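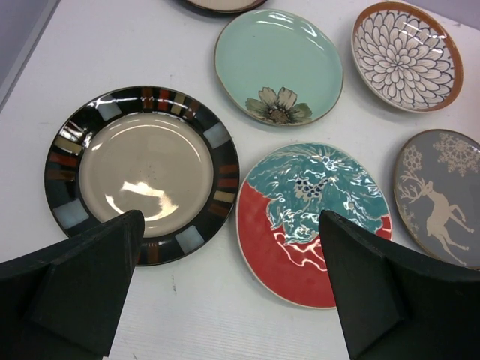 17 June 2018

Lorenz has gone home and I have the place to myself, so I can write down what I think of the Groltum before he comes back and tells me what I ought to think of it.

We are supposed to choose. Two pairs of fingers, the Tostetti and the Groltum, one arm, and a customer in Katcombe who wants plates lifted off a table and put into crates without anyone having to sweep up afterwards. They sell crockery of the sort people are given and then can't return. None of it matches, which is the whole difficulty. If every plate were the same plate I would have been finished in February and would by now be annoying somebody else.

The Tostetti fingers are lovely in the catalogue. They close like a bank vault. They also treat a glazed rim like a wet bar of soap, and on the second go this morning they got a plate up to shoulder height, seemed to think better of it, and let it slide back out at an angle I would not have believed if I hadn't been standing there with both hands out. I caught it. Lorenz wrote 'dropped' on the sheet. I said a plate that has been caught has not been dropped. He said the arm hadn't caught it, I had, and I was not on the order form. We left it as 'dropped' with a small question mark, which I added when he went for his sandwich.

After lunch we changed over to the Groltum. The swap is meant to take a few minutes and it did take a few minutes, if you leave out the half hour spent looking for the right key, which was in my pocket. Then the camera had to be taught where the fingers were again. I do resent this. A person who puts on gloves doesn't need to be told where her hands have gone.

Thirty lifts we had planned, and thirty lifts we did, in no particular order because Lorenz believes that order is cheating. The Groltum is slower and makes a noise on closing like a polite cough. It held nearly everything. The plates with a bit of lip to them were no bother. The flat, shiny ones were worse, and shiny is worse for the camera as well, because the lamp shows up in the glaze as a big white blob and the software takes the blob for something solid and worth picking up. Twice it went, with great confidence, for a reflection. I have met people like that.

The reindeer plate we did early on, as it is Lorenz's favourite and he wanted it out of harm's way. The big one with the black rim and the coloured blocks all round it gave the software fits over where the edge was. I'd have said the edge was the one thing anybody could find on that plate. The controller thought there were several, and wanted to grip at the inside of the rim, where there is nothing to grip. I turned the contrast setting down and it found the outside. I turned it back up to see whether it had been the contrast and it found the outside again, so I have learned nothing and have put the setting back where it was.

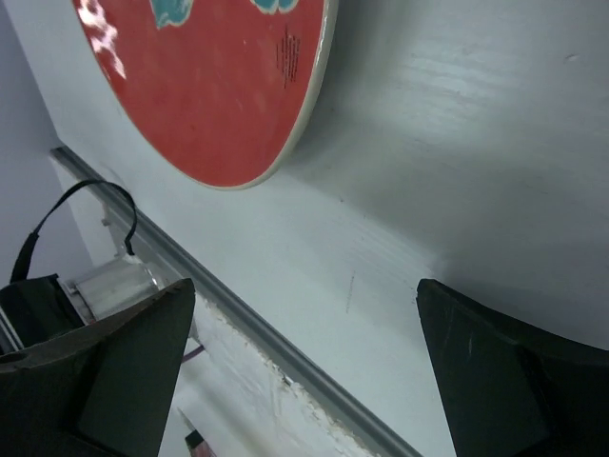 The red and teal one was my own choice for the approach near the edge of the table, which Lorenz thought was asking for it. It was asking for it, a bit. But the customer's tables have edges too, and their people put things down wherever there's room, as people do. The arm came in steeper than I like. I had the stop button in my hand the whole time, and my thumb still has the shape of it.

What bothers me more is the white. White table, pale rims, a lamp, and a camera that wants to be told what is plate and what is not. Every cream rim thins out to nothing at some angle or other. Imhof sent us a note last month saying their camera copes with pale on pale 'in most working conditions', and I would like to be shown one of those conditions some time. I suggested a dark cloth. Lorenz said the customer does not have a dark cloth. I said the customer could buy a dark cloth. He wrote that down too, under 'Remarks', in the handwriting he keeps for things he does not intend to read out.

The serial numbers, so that I stop turning the things upside down to look: Tostetti is 1627, Groltum is 1849. I had them the wrong way round on the first sheet and have corrected it in pen, so it now looks as if I am hiding something.

So, the Groltum, I think. I would rather have slow and holding on than quick and sorry. Lorenz leans to the Tostetti with softer pads, which don't come with it and would have to be ordered, and he says it as though pads grew on a tree behind the building. He may be right about the pads. I shall let him find out the price himself, it'll do more than I could.

Still to do: ask Imhof about a hood for the lamp, run the steep approach again with the speed halved, change that question mark to something bolder. Also the edge of the table wants filling, it's crumbling, and I've been meaning to see to it for ages. And buy milk, we are out, and he takes it badly.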